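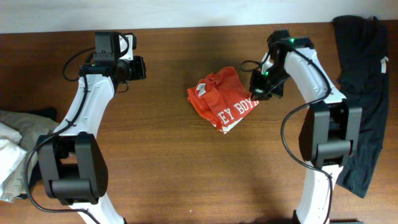

One reader wrote in after the Lastovow session to say that folding is a waste of an evening, and that T-shirts come out of a drawer wearable whether anyone folded them or not.

Read that out first, then pause. Some people in the room will agree. Let them.

My reply: fair enough for pajamas. For shirts you wear to work, a few seconds on a table saves getting the iron out later. Say this and move on, don't argue it.

Slide 2. Where to fold

A table beats a bed. A bed sinks and the shirt shifts when you pull it straight. A kitchen table or desk is fine if it's clean and dry. Run your palm over bare wood before you start. A rough spot will catch on knit fabric.

Put the unfolded clothes to one side and keep the middle clear for the one you're working on. Folded stack goes within reach but away from your elbows.

Slide 3. The bunched shirt

Most shirts come out of the basket in a lump. Don't start folding the lump. Find the shoulder seams, pick the shirt up by both of them, and give it one shake. Lay it face down with the neck away from you. Smooth from the middle out to the sides.

If it's inside out, fix that now. Ask who leaves them inside out. (At Roltent this took up five minutes, so keep it short.)

Slide 4. The fold

Demo with the big shirt from the bag. Go slowly, the back rows can't see the table well.

Side in to the middle of the back. Sleeve folded back on itself. Same on the other side. Hem up to just short of the collar, then in half again. Turn it over.

Do it once with talking and once without. Then hand out the practice shirts, 14 in the bag, one per pair. Give them two rounds.

Slide 5. Drawer or shelf

Drawers: stand the shirts on edge in a row. You can see all of them and pulling one out doesn't wreck the rest. Shelves: stack them flat, and stop when the stack starts to lean.

Show the Vitale drawer dividers here if they arrived. If not, a shoebox lid does the same job and I have two of those.

Slide 6. Questions

Usual ones:

Fold warm or cool? Fold when fully dry. Straight from the dryer is good, there are fewer creases to smooth out.

Sweaters? Same fold, fewer turns. Don't hang heavy ones.

Kids' clothes? Fold in half twice and stop there.

Next session is at Urkunier in December, socks and sheets. Sign-up sheet is by the door. Collect the practice shirts before people leave. Last time we came back short.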